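Seed packet swap is back at Funbridge, and I've already overdone it

I promised my partner I'd only be popping in to have a look. Well! I came home from the Funbridge community seed swap with my coat pockets rattling, two kinds of kale I can't tell apart and a firm plan to dig up half the front lawn (don't tell the neighbours).

The swap runs through February at the old Pluniseck hall, and it's grown a fair bit from the card table in the foyer I remember. Hinata Tanabe, who keeps the list, told me there are 582 varieties on it this year, up from 200 the first time they ran it. Beans are the big winner, as always. Tomatoes come next, and then there's a long tail of odd things like salsify and a purple carrot that Bořivoj Vávra has been saving in his own backyard for years and will talk about for as long as you let him. I let him for quite a while, and I now own some purple carrot.

You don't have to bring seed to take seed, which I was glad to hear as my own attempts at saving lettuce ended up mostly fluff. If you do bring some, please write the variety and the month you picked it on the outside. Ngân Cao spent a whole evening last year sorting mystery squash and she'd rather not do it again! 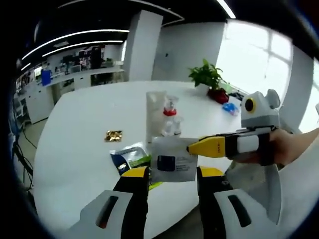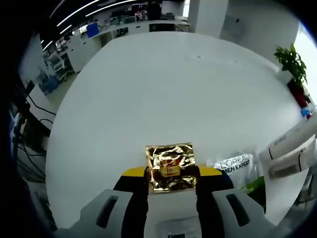 White tables, curved at the edges.

What's new this year

The thing I'm most excited about is the lending shelf. You can borrow a heat mat or a soil thermometer for a month, and all they ask is that you bring it back clean. I put my name down for a heat mat straight away and I'm second in line, so fingers crossed for my capsicums.

There's a germination table too. Fold ten seeds in damp paper towel, leave them somewhere warm and see how many sprout. I tried it at home with an old jar of peas, and seven came up, so those are going in the ground as soon as it's dry enough to get a fork in.

Marcela Hájek is also giving a short talk on growing garlic in heavy clay, at 2 in the afternoon. Bring a chair cushion, the hall seats are as hard as they ever were. Tea is by donation and the lemon slice goes early.

Parking behind the hall is tight, so I'd walk or ride if you can. The bike rack has moved around to the side door, next to the rain barrel.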